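Nendside recorder and replay tools — Frequently asked questions

Last changed: Mar 5, 2021. Maintained by Nasrin Salehi and Elaheh Bakhtiari.

What does the software do?

Nendside records the streams from two hand-held grippers and a head camera, puts them on one clock, and writes them to a single episode file. A second program, the replay viewer, opens this file and lets you check it before it goes to training. The policy code is in a separate package called Moradi and has its own FAQ.

Which operating system do I need?

Linux. The viewer also opens on a Mac, but the recorder does not, because our driver for the gripper cable is written only for Linux.

The recorder says "clock offset too large" and stops. What should I do?

The three streams must agree within 8 milliseconds. If one of them is outside this limit, the recorder refuses to start the episode. Most of the time the reason is a USB hub which is shared by both grippers. Connect each gripper to its own port on the computer and start the recorder again. If the message comes back, run the clock check from the Tools menu and send us the text file it makes.

Please do not raise the limit in the settings file. We know that many people do it. The episode will be recorded, but the finger positions will be late compared with the video, and the policy learns to close too early or too late.

How should I begin an episode?

Put both grippers on the table, at the front corners, with the fingers open and pointing to the inside. Hold them still until you hear the second tone. The recorder uses this time to find the starting pose of each gripper, and all later positions are calculated from it.
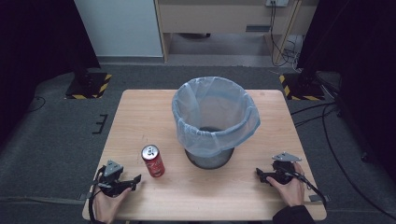 After the tone you can move at your normal speed. If you lift one gripper before the tone, the episode is not lost, but the start pose is marked as "weak" and the viewer shows it in orange. You may keep weak episodes for testing. We leave them out of training.

Do the cables disturb the tracking?

The cables themselves, no. A cable that is pulled tight, yes. When it pulls on the gripper, the hand corrects for it, and this correction goes into the data as a small shaking. Leave enough free length so that you can reach the far edge of the table with both hands.

Why does the object detector lose the liner of a bin?

Thin plastic is difficult for us. The detector finds its edges from the color and depth images together, and a translucent bag gives poor depth. In version 5 we added a mode which takes the outline from color only. You can switch it on for one object class and leave the others as they are. A soda can does not need it. The side of a can is found well, while the shiny top sometimes has holes in the depth image, and the planner fills them.

Can the planner use both arms at the same time?

Yes, since the February release. Before this, the arms moved one after the other. The planner now checks the two paths against each other and slows down one arm if they come too near. It does not yet plan a handover in the air — you must put the object on the table first and take it with the other arm.

How many episodes do I need for a new task?

It depends on how much the objects move between episodes. For picking up one object and dropping it in a container, our own set has over 3,000 episodes, but the success rate became stable a long time before that. Please change the positions of the objects often. Many episodes with the same layout will not help you much.

Can I import data from Brondo or Pimex?

Brondo files, yes, with the converter in the Tools menu. Pimex files can be opened in the viewer, but they do not contain the finger width, so you cannot train with them.

How long are my uploads kept on the test server?

They are deleted after 14 days. The server sends no reminder, so make a local copy of everything you want to keep.

Where do I report an error?

Use the issue form on the project page. Write the version number, attach the log, and if possible one short episode where the problem can be seen. Elaheh answers questions about the recorder and the viewer, Nasrin about perception and planning.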